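Zarkgate Damp and Ventilation Project
Progress report to the Swanson Fund
Aug 27, 2026

1. Summary

The project is on schedule in two of its three work packages. Monitoring equipment has been fitted in 33 homes on the Ruten estate, and the first set of readings has been checked and stored. Fan replacement is behind the plan agreed in January. Spending is within budget and no change to the total grant is requested.

2. Monitoring

Each home has a humidity and temperature logger in the kitchen and a second in the main bedroom. Readings are taken every ten minutes and collected by hand at each visit. Loggers are placed at head height on an inside wall, away from cookers, radiators and direct sun. In the smaller flats this was not always possible, and the position used has been noted on the home record.

Relative humidity above 70 per cent for long periods is the threshold used in this project to mark a room for follow-up. Kitchens crossed it mostly in the early evening. Bedrooms crossed it overnight, and in the ground-floor flats the level often stayed high until late morning. The bedroom result was not expected at this stage and the survey form has been changed to record trickle vents, door gaps and whether the bedroom door is kept shut.

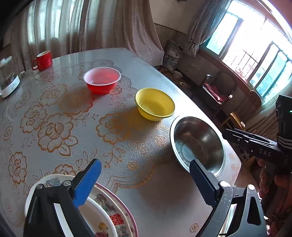 Residents were also asked about cooking, drying clothes and window opening. Answers were taken down during the visit in the resident's own words and coded later. The first version of the form asked for weekly totals, which most households found hard to give. The revised form asks only about the previous day. Answers from the two versions will be reported separately.

3. Fan replacement

The existing kitchen fans were tested for flow rate before any were removed. Many ran well below their rated output, and the usual cause was a crushed or over-long duct behind the fan. Fitting a new unit to the same duct would give little benefit, so duct repair has been added to the specification.

This has slowed the work. Tramuron, the contractor, has priced the duct repair at 200 pounds per home, including making good. The cost can be met from the contingency line. Access to the outside wall is still to be agreed for the upper floors – the landlord requires a separate permit for work from a tower.

4. Risks

Loss of logger data remains the main technical risk. Two units stopped recording after battery failure and have been replaced. Batteries in all remaining units will be changed at the next visit, whatever charge they show.

A mild winter would reduce the difference between readings before and after the fan work. Outdoor conditions are being logged on the estate so that the results can be corrected for this.

5. Next period

Complete duct repairs on the ground and first floors.
Obtain the tower permit.
Repeat flow tests on every replaced fan.
Issue each household with a one-page summary of its own readings.

The second instalment of the grant is requested on the terms already agreed. A statement of spending is attached as Annex A.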